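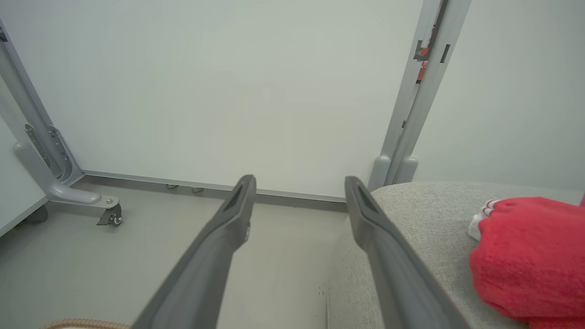

# Kota levelling foot, screw-in pattern

Replacement and upgrade feet for tables, cabinets, screens and free-standing panels. Sold by Pirisis, Urkircombe. Supplied singly or in bags of 10.

The Kota foot is a round pad on a threaded stem. The stem screws into a nut or insert in the bottom rail of the furniture. Turning the foot clockwise, as seen from below, shortens the exposed stem and lowers that corner. Turning it the other way raises it.

## Specification

| Item | Value |
|---|---|
| Stem | M8, zinc-plated steel |
| Usable adjustment | 19 mm |
| Pad | Glass-filled nylon, round, non-marking |
| Tilt of pad on stem | 4 degrees in any direction |
| Static load per foot | 400 N |
| Spanner flats | On the stem, directly above the pad |
| Colour | Grey or black |

The load figure is for a foot at full extension on a hard floor, with the load straight down the stem. It does not cover dragging. Furniture that is moved often should be lifted, or fitted with the Camargo castor instead. The castor uses the same thread.

## Before ordering

Take one existing foot out and measure the thread. Many older tables use M6 and some imported ones use an inch thread that will start in an M8 nut and then bind after a turn or two. If the foot goes tight by hand before the stem is half in, stop and check. Adaptors from M6 are listed on the inserts page. We do not stock adaptors for inch threads.

Measure the depth of the hole as well. A stem that bottoms out will push against the top of the rail and may mark it or lift a glued joint. Stems can be cut with a hacksaw. Run a nut on first, cut, then wind the nut off to clean the thread.

Mixed sets are a common cause of complaints. Pads from different makers compress by different amounts, and a table levelled on a mixed set will rock again within a few weeks. Replace all the feet on one piece at the same time.

## Fitting

1. Empty the furniture and lay it on its back or side on a blanket. Two people for anything longer than a door.
2. Unscrew the old feet. If one is seized, apply penetrating oil and leave it overnight.
3. Brush out the thread.
4. Screw the new feet fully in, then back each one out by three turns.
5. Stand the furniture in its final place.
6. Find the high corner with a spirit level laid along the top, first lengthways and then across. Leave that foot alone and raise the others to meet it.
7. Check that every pad takes weight. A sheet of paper should not slide under any of them.
8. Fit the lock nut, if ordered, and tighten it against the rail.

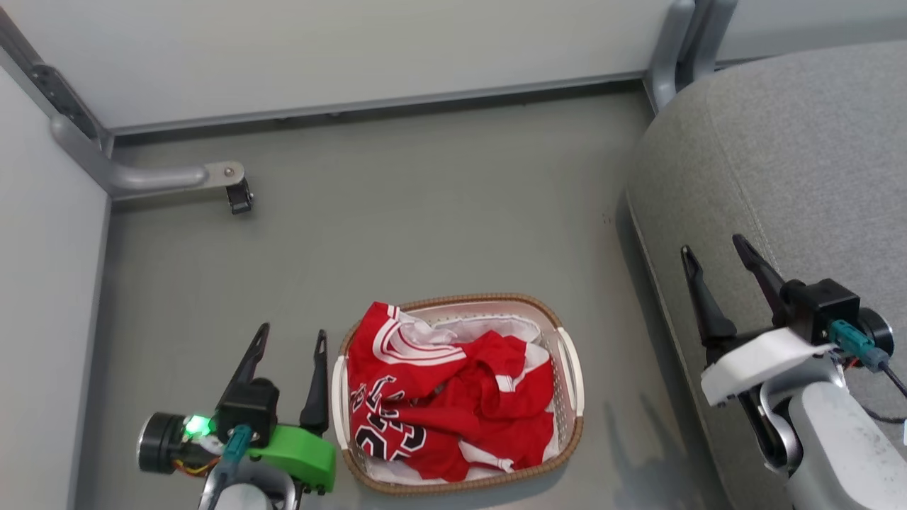
On pieces with more than four feet, level the end feet first and keep the middle ones clear of the floor. Bring the middle feet down last, until they just touch, then add a quarter turn. Overdriving the middle feet lifts the ends and the whole piece will pivot.

Long panels settle. Check the level again after the first month and correct it with the spanner flats. The panel does not need to be lifted for a correction of less than one turn.

## Floors

The standard pad is suitable for sealed concrete, vinyl, tile and lacquered timber. On soft vinyl a heavy cabinet will leave a dent whatever foot is used; order the wide pad (KW suffix) to spread the load. On carpet the pad sinks, and roughly 4 mm of the adjustment is lost. Felt discs are available but they wear through and should not be used under anything that has to stay level.

## Notes on the current version

The spanner flats were moved closer to the pad in July at the suggestion of Rosalind Benavides, who fits out treatment rooms and could not get a spanner in under a low rail. Old and new feet can be swapped freely. The drawing was redone by Byung-chul Sun and carries issue letter D. Issue C drawings are still correct for thread and length.

## Ordering

Quote the part code, colour and quantity. Lock nuts are separate. Part bags can be returned if the feet have not been fitted.

Trade orders: Iolanda Brandão
Technical questions and drawings: Shahab Naseri

Page revised October 21, 2021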